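4.2 What ends up on a shared table

I should say up front that I didn't set out to study tables. My plan, when I started visiting the Lallent office in Chiba, was to look at kitchens, and I had a whole coding sheet ready for sinks and drying racks (it was a very nice coding sheet!). But the kitchen there was a counter and a kettle, and all the interesting mess was happening on the long tables where people sat down with their stuff and then got up again without it. So I moved my chair, and the coding sheet got rewritten on the train home.

The rule I settled on was simple enough. Anything that stayed on a shared table after the person using that spot had left the room got an entry in the log: what it was, where it sat, and what it was next to. I kept this up at both sites, Chiba and Druvport, and finished with 276 entries. Mio Katayama went through the whole log a second time without seeing my categories, and we argued over the ones where we disagreed. Most of the arguing was about paper. She wanted a booklet left open to be a different thing from a booklet left closed, and I resisted for two weeks before giving in, and I'm glad I did, as you'll see in Section 5.

Drinks were the part that surprised me. I had expected mugs and bottles to behave the same way, seeing as they both hold something you drink at your desk. They don't. A mug left on the table was nearly always treated as belonging to a person, even when everyone in the room had no idea which person. People would slide it over a few inches to make space and leave it alone. Bottles got picked up, held to the light, tilted, and put down again somewhere else, and the ones with only a little left in the bottom got the most handling of all.
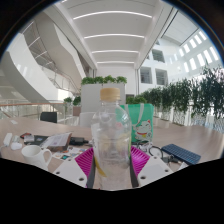 Figure 3. Bottle with a little liquid left inside, with a mug, an open booklet or papers, and small cards on the table.

I asked people about this in the interviews, and the answers were all over the place. Osamu Ebihara told me that a mostly empty bottle is "a question," and that he wants somebody else to answer it. Carmela Villa, who works at the Druvport site, was a lot less philosophical and said she throws them out if the cap is loose and leaves them if the cap is tight. I went back to my log to see if I could check that, and of course I hadn't written down a single thing about caps. I added a column for them in June – too late for most of the data, but the few rows I do have lean her way.

The small flat stuff is a different story. Cards, stickers, loose slips, the odd sheet torn off a pad: these piled up and spread out, and hardly anyone moved them. Tomomi Yokoyama had a good explanation for it, which was that you can't tidy a scattering of cards without first deciding what order they go in, and by then you're doing somebody's work for them. I think she's right, and it fits with something I kept seeing, where a person would clean up to the border of the loose pieces and stop there, like there was a fence.

Cables and the devices they belong to sat somewhere in between. People pushed them toward the back of the table and out of the way of their elbows, but they didn't unplug them or coil them up. When I asked why, I mostly got a shrug. One person said it felt rude to unplug something you hadn't plugged in – I wrote that on the inside cover of my notebook and have quoted it to far too many people since.

A word on what I'm leaving out. Veronika Bíró read an early draft and asked, very fairly, whether the size of the table mattered more than the things on it. Both sites have long tables with no marked seats, so I can't tell you. I'd love to run the same log in a room with small individual desks, where I'd guess that a bottle with an inch of water in it doesn't puzzle anyone. For now, please read everything in this section as being about long shared tables and the people who drift on and off them during the day.

The categories we ended up with are drinks, bound paper, loose paper, cabled things, and a leftover group that Mio named "pocket contents." The next section takes the two paper categories first, as those are the ones where the open and closed distinction made the biggest difference.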